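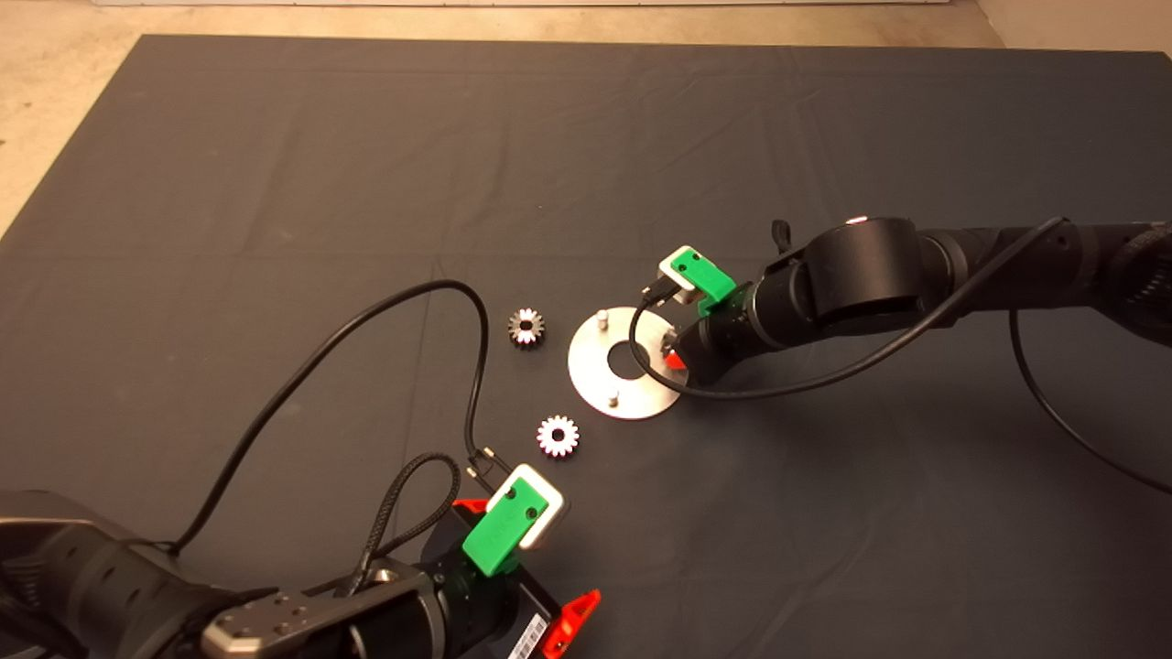

Someone told me last week that a cordless drill as old as mine isn't worth opening up, just toss it and get a new one, and now I can't stop thinking about it. Is that true?

Posted by mudroom_mess, October 24, 2022

It's a Stusotex, 9 years old. The motor spins fine but in low gear the chuck slips and makes a crunchy noise, and high gear is okay-ish. The batteries are still good (I bought two new ones in January, so you can see why I'm annoyed). A new Plarirex kit is $100 on sale. I've never had a gearbox apart in my life but I do have a bench, patience and a bunch of muffin tins for the little parts! Would you fix it or let it go?

gravelroad_pete_no_more
Fix it! Crunchy in one gear usually means a worn or chipped gear, or the ring that the speed selector slides back and forth. I'd check the selector first, mine had just popped off its wire clip and it cost me nothing. Take the battery out, take the clutch collar off, then go slow and lay the parts down in the order they come out. An old towel works great because nothing rolls away on it. Take a phone picture at every layer. I skipped that once and spent a whole Saturday putting a drill back together upside down.
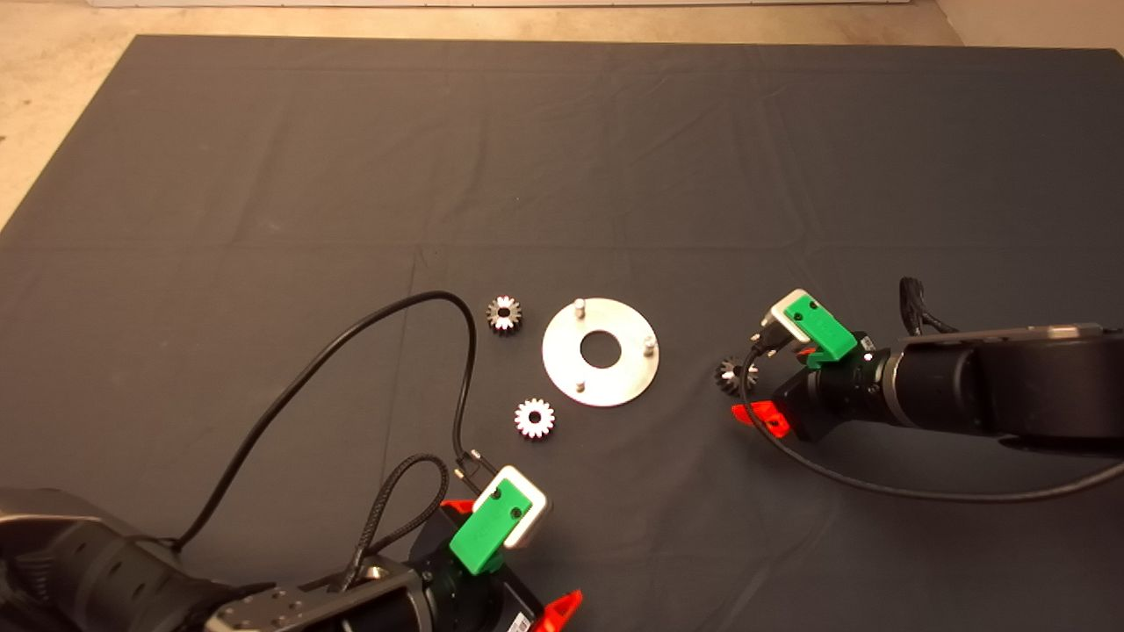
Round plate with three pins, small gears set around it

Also, wipe out all the old grease before you decide anything is broken. Chips hide in it. If you do need parts, I've ordered whole gearboxes from Pelupessy for $15 plus shipping, and swapping the whole thing is way easier than hunting down one little gear. Check the number on the housing before you order, they changed it partway through and the two kinds don't fit each other.

setport_sandy
Just get the new kit, life is short

tallboots355
I'm in between. Those two new batteries are worth more than the drill, so I'd look for the same model used, bare tool only. Yard sales are full of them around here. Then you can mess with the old gearbox all winter and it doesn't matter if you lose a washer. And don't pack it with too much grease when you close it up, I did that and it slung out all over my shirt.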